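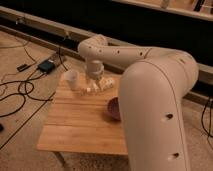 Search this site Search

Checklist for table clearing station, arm cell 2
Filled in by: Jinfeng Kong
Date: October 2025
Project: Trikum household chores trial

1. Arm housing, seams and visible holes — OK
Comment: No crack found by hand. I wiped the lower link with a damp cloth only.

2. Emergency stop within reach of the operator — OK
Comment: Pressed two times, the arm stopped both times. Please do not hang a jacket over the button.

3. Cables on the carpet — NOT OK
Comment: The black cables lie in loops on the walking side. A person carrying something will not see them. They must be tied together and moved toward the wooden rail. I wrote the same in January.

4. Power adapter on the floor — OK with remark
Comment: Not warm after 40 minutes of work. I would still prefer it off the carpet.

5. Table is stable — OK
Comment: The table is light, so push it by hand before every session.

6. Objects allowed on the table — OK
Comment: Bowl and paper cup are permitted. No glass, no knives, no hot drinks.

7. Speed limit near the table — OK
Comment: Limit is set in the Simik controller and needs the password to change.
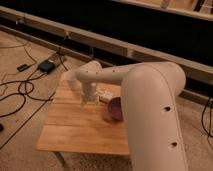
8. Gripper height above the wood — OK with remark
Comment: The lowest point should be checked again after each change of table. Soft things are more difficult for the arm than hard ones, and when it misses, it can press on the planks.

9. Work without a person in the room — NOT ALLOWED
Comment: Jia asked if the arm can now clear a table alone in the evening. My answer is not yet. From 3,556 attempts in the log, 2,754 were finished without help. For a test this is a good number, but for a home it means somebody must stay near. Folding and wiping I did not inspect.

Result: may be used with operator present, after point 3 is repaired. Copy goes to the Rutitz office.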